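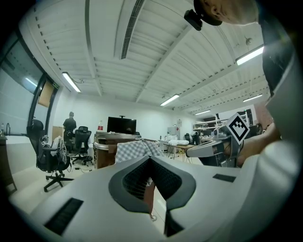

条板吊顶的房间，换灯管要不要先把灯旁边的条板拆下来？

换灯管用不着动条板，灯罩是从下面打开的，管子也是从下面取。只有换整套灯架、动吊顶里面的线，或者某一条板子本身松了、变形了，才需要拆板。

第四节 顶上的东西：条板、灯、出风口

前三节讲的都是站在地上就能弄的，这一节开始要爬梯子了。我先把丑话说在前头：爬梯子的活儿请两个人一起干，一个在上面，一个在下面扶着、递东西、顺便聊天。我自己一个人干过，下来以后腿抖了半天，从此再也不逞强。

这本手册是给 Travance 楼里这一类大房间写的：白色长条板吊顶，嵌着一条长长的出风口，日光灯分散在各处，一侧靠窗。楼里别的房间如果是方块矿棉板吊顶，那请翻第七节，步骤不通用，尤其是拆板的部分，硬套会把板子弄裂。

4.1 动手之前要准备的

我习惯头一天晚上就把东西摆好，第二天一早直接干。你不一定要学我，但下面这些最好都在手边，别爬上去了才发现少一样：

Pesonen 人字梯，带平台的那架，放在楼道尽头的工具间里。不带平台的那架请不要用来换灯，站久了脚底板疼，人一疼就想快点弄完，一快就出事。
线手套一副，橡胶手套一副。前者擦灯罩，后者洗格栅。
护目镜。仰着头干活，灰全往眼睛里掉，这个真的别省！
18 瓦的直管灯管，Monmont 的，和房间里现有的配套。
超细纤维布几块，软毛刷一把，带软刷头的吸尘器。
一桶温水，一点点洗洁精。
旧床单或者塑料布，铺地、盖桌子。
试电笔。
一卷美纹纸胶带和一支铅笔，做记号用。

注意：灯管规格请以灯架内侧贴纸上写的为准。我这里写 18 瓦是因为我负责的房间都是这个规格，你那边要是写着别的数字，就按别的数字买。功率不对的管子有时候也插得进去，也能亮，但别这么干。

另外提醒一句，灯架里面如果已经被人改成 LED 直管的接线，就不能再插回普通荧光管。改过的灯架按规定应该在里面贴一张黄色的小标签。没有标签、管子又长得不像日光灯管的，先停下来问 Trevor Zacharias，他那里有一本改线记录，写得比我这本手册仔细多了。

4.2 断电

1. 先把墙上的开关关掉，看一眼顶上，确认灯都灭了。

2. 去配电箱，找到写着“照明”的那一路，拉下来。插座是另外一路，不用动，吸尘器还要用呢。

3. 在开关上贴一条美纹纸，写上“有人在换灯，勿合闸”。配电箱门上也贴一条。字写大一点。

4. 回到房间，把墙上开关按几下，灯没有反应才算真断了。

5. 等 20 分钟再碰灯管。刚灭的管子两头还是烫的，我就是没等，被烫得把管子往怀里一抱，差点连人带管下来。这段时间正好可以铺床单、挪东西。

警告：墙上的开关关了不等于断电。老楼里有的开关切的是零线，灯灭了，灯架里照样带电。配电箱那一步不能跳过。

警告：打开灯架以后，先用试电笔点一下端子再下手。试电笔要事先在有电的插座上试过，确认它自己是好的。笔亮了就马上收手，下梯子，打电话给值班电工。

4.3 架梯子

1. 把灯正下方的地面清出来。椅子、线、纸箱统统挪走，别想着“绕一下就行”。

2. 梯子撑到底，两边的拉杆要听到“咔”一声。没听到就收起来重新撑。

3. 梯脚别踩在床单或者塑料布上，会滑。先摆梯子，再沿着梯脚铺布。

4. 梯子正面对着灯的长边，人站上去以后灯在脸前偏上一点的位置，手肘能弯着干活。胳膊要是得伸直了去够，说明梯子摆远了，下来挪。

5. 扶梯子的人站侧面，不要站在灯的正下方。

靠窗那一排要特别说一下。窗边常常有窗帘杆、暖气罩之类的东西占地方，梯子没法正着摆，很多人就斜着搭一下。我理解，我也想过，可是请不要！宁可把梯子转个方向，从灯的另一头够进去，多爬两趟而已。

还有，有些灯旁边会垂下来细线或者小零件，挂着的。上梯子之前先抬头看清楚，别用头去顶，也别顺手扯。不知道是干什么用的线，一律当成有用的线处理。我有一回嫌碍事，把一根细线绕了几圈塞回板缝里，结果下个星期人家来找，找了一整个下午……

4.4 换灯管

有灯罩的从第 1 步开始，灯管直接露在外面的从第 3 步开始。

1. 灯罩一侧有卡扣，用两个拇指往上一顶，再往外轻轻带，这一侧就松下来了。另一侧是合页，会挂住，不会整个掉下来。第一次开可能很紧，别用螺丝刀撬，慢慢来，沿着边一点一点松。

2. 灯罩垂下来以后，先别急着看灯管，先看罩子里有没有死虫子。多半有。用吸尘器吸掉，不然一会儿全倒在扶梯子那位的头上，友谊到此为止。

3. 两只手分别握住灯管靠近两端的地方，一起转四分之一圈。转到位的时候手上能感觉到轻轻一顿。

4. 把管子平着往下拿。先递给下面的人，再去接新的，不要一手旧管一手新管地站在梯子上。

5. 新管两头的针脚对准灯座的槽，推进去，往回转四分之一圈，卡住为止。

6. 轻轻拨一下管子，不会晃、不会转，就好了。

7. 合上灯罩，先合页那侧摆正，再把卡扣一个一个按回去。听声音，每个扣都要响。

8. 把梯子收开一点，人离开灯下方，再去合闸试灯。

提示：一个灯架里装两根管子的，建议一起换。只换一根的话，新旧两根颜色差一截，一根发黄一根发青，看着特别别扭，而且旧的那根过不了多久又得爬一次。

提示：管子上有手印没关系，荧光管不像卤素灯泡那样怕手碰。可是灰得擦掉，灰积厚了光真的会暗下去。我第一次把整间屋子的灯管和灯罩都擦了一遍，同事进门第一句话是“换新灯啦？”

提示：包旧管子就用新管子拆下来的纸套，套好，用胶带封口，放到一楼的有害垃圾箱。不要扔普通垃圾桶，也不要竖着插在走廊的废纸桶里，看着像道具剑，总有人手痒。

4.5 灯管碎了怎么办

荧光管里有少量汞，碎了别慌，按下面来：

1. 先请房间里的人都出去，人出去的时候别踩到碎片。

2. 把窗户打开，门关上，空调和送风关掉。人在外面等至少一刻钟。

3. 回来以后戴橡胶手套，用硬纸片把碎玻璃和粉末刮到一起，装进能拧紧盖子的玻璃瓶或者密封袋。

4. 剩下的细粉用宽胶带粘，粘完用湿纸巾擦一遍。胶带和纸巾也装进同一个袋子。

5. 袋口封好，外面写清楚“破碎灯管”，送有害垃圾。

6. 洗手，继续通风。

警告：不要用吸尘器吸，也不要用扫帚扫。吸尘器会把东西重新吹得满屋都是，以后那台机器每次开都让人心里发毛。

4.6 灯还是不亮？

先别急着骂灯管。我把自己碰到过的都列在下面，从最常见的开始查：

完全没反应。管子没转到位，十有八九是这个。取下来重新装一次。

两头发红，中间不亮。启辉器坏了。它是灯架侧面的一个小圆筒，逆时针转一下就出来，换个同型号的。换之前照样断电。电子镇流器的灯架没有这个东西，找不到就别找了。

一闪一闪。新管子头几分钟闪一下是正常的，半小时以后还在闪，把这根管子和旁边灯架里正常的那根对调。闪的毛病跟着管子走，就是管子坏；还留在原来的灯架上，那就是灯架的事。

嗡嗡响。老式镇流器多少会响。要是隔着半个房间都听得见，或者闻到焦味，断电，报修，不要自己拆。

亮是亮了，比别处亮得多。这个不是毛病，新管子就是显得亮。用上一阵子就和大家差不多了。要是一直亮得扎眼，看看色温是不是买错了，管子一头印着的。

一按开关就跳闸。别再试第二次了，直接报修。

4.7 清洁出风口

嵌在条板里那条长出风口，深色的格栅缝，看着挺利落，积起灰来也是一把好手。最明显的信号是格栅旁边的白条板上出现灰黑色的印子，顺着风的方向拖出去。那不一定是发霉，多数是空气里的灰贴上去了。先擦，擦不掉、摸着发潮、有味道，再找人来看。

1. 在控制面板上把送风关掉，等叶片停稳，听不到风声。

2. 把出风口正下方盖好。桌上有电脑的，连键盘一起盖。

3. 吸尘器装软刷头，顺着缝的方向走，从一头走到另一头。横着刷会把灰压进缝里，后面更难弄。

4. 缝里剩下的用软毛刷挑。刷子略微潮一点最好，太干了灰会飞，太湿了会成泥。

5. 温水加一点洗洁精，布拧到不滴水，擦格栅表面。再用清水布过一遍。

6. 格栅两侧的条板最后擦，顺着板子的长边，一条擦到头再换下一条。

7. 晾一会儿，再开送风。先开低档吹几分钟，残留的灰会掉下来一点，所以盖着的布先别收！我每次都提醒别人，每次自己都忘。

注意：格栅是可以拆的，但不建议拆。它靠弹簧夹固定，拆一次松一点，拆多了开大风的时候会“哒哒哒”地响。实在要拆，请先用美纹纸在格栅和旁边的条板上各贴一小段，用铅笔画个箭头，装回去的时候方向才不会反。

注意：出风口里的叶片角度别用手掰。觉得风老是对着脖子吹，去控制面板上调，调不动就报修。以前有位同事（我不点名，他自己知道）用硬纸板把一段出风口给堵了，他那边是舒服了，房间另一头的人从此穿外套上班。

4.8 擦条板

条板吊顶最怕的是乱擦。板面有一层烤漆，钢丝球、去污粉、含氨的玻璃水都会伤它，伤了以后斜着看一片一片发乌，开着灯更明显。

1. 先用干的长柄除尘掸过一遍，顺着板走。

2. 有污点的地方用湿布轻轻按，按一会儿再擦。别来回搓。

3. 胶印用橡皮擦。对，就是铅笔用的那种白橡皮，比什么除胶剂都好使。

4. 缝里的灰用吸尘器的扁嘴，离开板面一点点，不要贴着拖。

5. 擦完站远了看，再换到窗户那一头对着光看一次。站在正下方是看不出水痕的。

顺便说说窗。白天别急着判断哪里脏，窗边的光斜着打进来，条板的接缝全都显出影子，看着像有一道一道的灰，伸手一摸什么都没有。我头一年在那儿吭哧吭哧擦了一上午影子。现在我都等傍晚，把灯开了再看。

提示：地面收尾的时候用微湿的拖把拖一遍。天花板上掉下来的灰特别细，浅色的地面上看不太出来，鞋底可是会告诉你的。

4.9 条板松了或者要拆板

这一段请先读完再动手，别边读边拆。

我们这批条板是 Gerker 633 系列，板子两侧的卷边卡在上面的龙骨齿上，一条挨着一条。它的好处是不用螺丝，坏处也是不用螺丝，你要是找错了边，怎么拽都不下来，再一使劲，板子就折了。板子一折就会留一道印，敲不平的。

先判断是不是真的松了：用指腹从下往上轻轻托一下，板子能抬起来又落下去，并且有轻响，那就是有一个或几个齿没卡住。先试着按回去。

按回去的做法：

1. 找到下垂最明显的那一点。

2. 手掌摊平，垫一块叠好的软布，托住板子。

3. 先把一侧卷边往上推，听到卡住的声音，再推另一侧。

4. 手往前移一点，重复，直到整条板和旁边的齐平。

需要拆板的做法：

1. 从靠墙那头开始。墙边的收边条有一道小口，板头就藏在里面。

2. 用塑料撬片伸进两条板之间，找到卷边，往里压一下，这一侧就脱开了。不要用一字螺丝刀，漆会花。

3. 沿着板走，每隔一段压一下。下面的人跟着托住，别让已经脱开的那一截吊着。

4. 整条松开以后，两个人各托一头，平着放下来。长板子中间会软，转弯的时候尤其要小心灯和墙角。

5. 在背面用铅笔写上位置和朝向。真的要写，拆下来的时候觉得“这还能记不住”，等三条板子并排躺在地上，你就不认识它们了。

6. 平放在床单上，漆面朝上，不要立着靠墙，会弯。

警告：条板撑不住东西的重量。别往上挂横幅，别挂彩灯，更不要把什么东西塞到板子上面藏着。需要从顶上吊东西，得固定在结构上，这事要先报给 Trevor Zacharias，由他安排人来装。

警告：板子上方有电线、风管，还有老早以前施工留下来的各种零碎。可以看，可以拿手电照，不要伸手进去摸。拆开以后发现有水迹、有烧过的痕迹，原样留着，板子先别装回去。

装回去的时候顺序反过来，最后拆的最先装。齿全部卡好以后，蹲下来，眼睛尽量放低，顺着板子的方向看过去。哪一条高出来低下去，一眼就能看见。缝宽不匀的话，用手掌侧面轻轻拍一拍，让它自己归位。新板子颜色会比旧板白一些，这个没办法，我一般把新板换到角落里，再把角落里的旧板挪到中间来补，多费半小时，好看很多。

4.10 试灯和收尾

1. 清点工具。重点看梯子平台上和灯罩里，我在灯罩里留过一块抹布，合上以后灯底下有一坨奇怪的阴影，过了好几天才有人问起。

2. 撕掉灯罩上做记号的美纹纸。开关和配电箱上的那两张先留着。

3. 喊一声“合闸了”，等对方应了再合。撕掉配电箱上那张。

4. 开灯，让它们亮着，人在房间里走一圈。靠窗的、房间中央的、最里面那几盏都要走到跟前看。站门口望一眼是不够的，远处的灯闪不闪根本看不清。

5. 撕掉开关上那张。

6. 开送风，低档、高档各开一会儿，听条板有没有跟着响。

7. 收布的时候从四边往中间折，把灰兜住，拿到外面抖。

8. 桌椅归位，梯子还回工具间，拉杆扣好，平放或者挂墙上都行，就是别斜靠在门后面。

9. 在门后的记录表上写一笔：换了哪盏，什么型号，有没有没解决的问题。写“已换灯”三个字等于没写，拜托写上是哪一盏。

关于时间安排：我喜欢挑 Sunday 上午，楼里没什么人，也不用跟谁抢梯子。工作日的话，请放在 16 点以后，提前跟用房间的人打声招呼，毕竟灯一断，人家手上的活儿就得停。每年 May 开空调之前把出风口做一遍，灯罩可以顺带一起擦，梯子反正已经搬来了。

4.11 买配件

灯管和启辉器：仓库里常备 Monmont 的，领用登记就行。一次别领太多，放在桌子底下迟早被踢碎。

灯罩卡扣：断了可以单买，拿着断的那个去对样子。左右两种长得很像，请看缺口朝向。

条板：要报 Gerker 633，加上颜色和长度。长度量旧板，别量房间，房间量出来的数总是差那么一点，差一点就进不了收边条。

梯子脚垫：Pesonen 的橡胶脚垫磨平了就要换，用手指能摸到纹路才算还能用。脚垫是往里敲的，敲到底，翻过来摇一摇不掉。

塑料撬片：文具店、手机维修摊都有，买薄的，多买几片，总是找不着。

下一节讲窗户和窗帘轨，梯子还是同一架，可以先别还。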